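Dirkell Releases Tastix 2 Planning and Simulation Software for Two-Arm Work Cells

WODSTEAD, March. Dirkell, a developer of control and planning software for industrial and laboratory robots, today announced the general release of Tastix 2. The new version adds shared-workspace planning for two arms, a rebuilt grasp module and a simulation environment that runs the same control code used on the physical cell.

Tastix 2 is available immediately to all customers with a current support agreement. New licenses may be ordered through Dirkell or through its distribution partner, Beneš.

Earlier versions of Tastix planned the motion of each arm separately and relied on fixed zones to keep two machines apart. Engineers drew the zones by hand and had to redraw them whenever a fixture moved. Tastix 2 treats both arms, the table and the parts on it as one planning problem. An arm may enter any part of the workspace that the other is not using, and the planner revises its path when either schedule changes.

"Our customers asked for two arms at one table without a month of zone drawing beforehand," said Štefánia Matoušek, Director of Planning Software at Dirkell. "They can now describe the task, run it in simulation overnight and review the failures in the morning. The failures are the part they want to see, and we have put a good deal of work into making them easy to find."

The release follows a test program at the company's Wodstead office. The Dirkell team ran 2,459 simulated pick-and-place tasks, covering small parts, shallow containers and mixed tabletop layouts. Of these, 600 were set up with deliberate errors in object position so that the recovery behavior of the grasp module could be measured. The test scenarios are included with the software and may be edited or extended by license holders.

The grasp module has been rewritten for parallel grippers. It proposes a set of approach directions for each object, rejects those that would bring the fingers or wrist into contact with neighboring items, and ranks the remainder by the clearance available during the lift. Users may lock the approach to vertical, a setting that many laboratories prefer when working above open trays.

Simulated rooms in Tastix 2 can be furnished with walls, doors, shelving and patterned floors. Perception software trained against a plain background often performs poorly in a real building, and the scene editor allows users to change surfaces, lighting and clutter between runs while the task itself stays the same. The package contains 255 surface materials and 17 room templates. Users may also import their own models of tables, pedestals and fixtures. 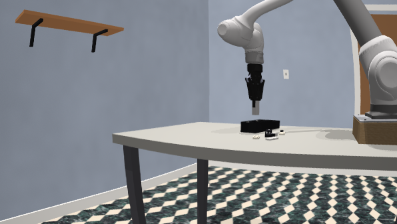 Every simulated run is logged in the same format as a run on hardware. Joint positions, gripper commands and planner decisions are stored on one timeline and can be replayed at any speed. Where a plan is rejected, the log records the constraint responsible and the objects involved.

"A log that says only 'planning failed' is of little use to an engineer on a deadline," Matoušek said. "We would like the answer to be on the first screen."

Projects created in the previous version open in Tastix 2 without conversion. Hand-drawn zones are kept and remain active until the user removes them. Dirkell will continue to provide security updates for the previous version for one year.

Beneš will offer installation support and training for new users. Course material covers scene building, two-arm task setup and log review.

About Dirkell
Dirkell develops motion planning, simulation and control software for robotic work cells. The company is based in Wodstead and serves customers in electronics assembly, laboratory automation and contract manufacturing.

Media contact
Dirkell Press Office, Wodstead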